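Manipulation of Deformable Objects: Project Unit 4
Course handout, Morkberg Technical College, Department of Automation
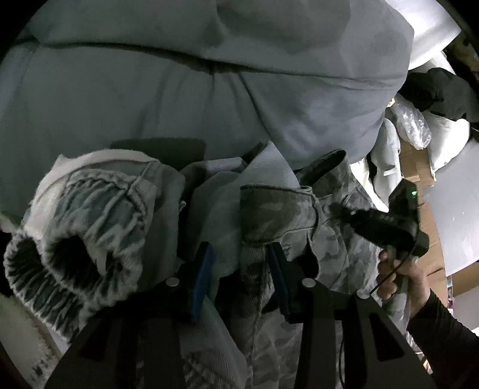

Raquel Bastos asked at the close of the last lecture whether a garment that has been grasped at the waistband should be scored differently from one grasped at the leg, given that both may be lifted cleanly. The teaching staff have considered the point. For this unit the two are scored alike at the lifting stage and separately at the folding stage. Students who have already submitted a scoring plan may revise it until the end of March.

4.1 Purpose of the unit

Rigid parts keep their shape when they are picked up. Clothing does not, and most of the methods covered in Units 1 to 3 assume a known shape. In this unit each group records hand-guided demonstrations with garments, prepares the recordings, and trains a simple grasp selection model on them. Trousers and items with gathered elastic are both included in the work. Elastic openings draw the surrounding cloth into tight folds, and the outline of the garment is of little help in finding an edge.

4.2 Recording

Each group is to record 60 accepted demonstrations. A demonstration begins with the gripper open and clear of the cloth and ends when the garment has been released. Approach slowly. The fingertips should be placed on either side of a single layer wherever one can be found, and a waistband or hem is preferred to loose cloth in the middle of the pile.

Do not straighten the pile between attempts. Cables must be kept clear of the fingers and of the garments at all times.

Recordings in which the operator changes target partway through are to be marked "changed" and kept in a separate folder. They do not count toward the 60 but will be used in the discussion of Unit 5.

4.3 Data preparation

The shared set from earlier groups contains 1,288 labeled grasps and may be used for training only. Results must be reported on the group's own recordings. Label names follow the Coelho list distributed with Unit 2; please do not add new categories without written approval from Zulmira Godinho.

4.4 Report and assessment

The unit is marked out of 100. Recording and labeling carry 40 marks, the model 25, and the written report 35. The report should include at least one failed grasp, discussed in full, with the group's view of the cause. Groups sharing the Gresach bench must book through Alper Akgül and leave it clear by 5 p.m.

Reading for the next session: course reader, chapter 7, sections on cloth layers and edge detection.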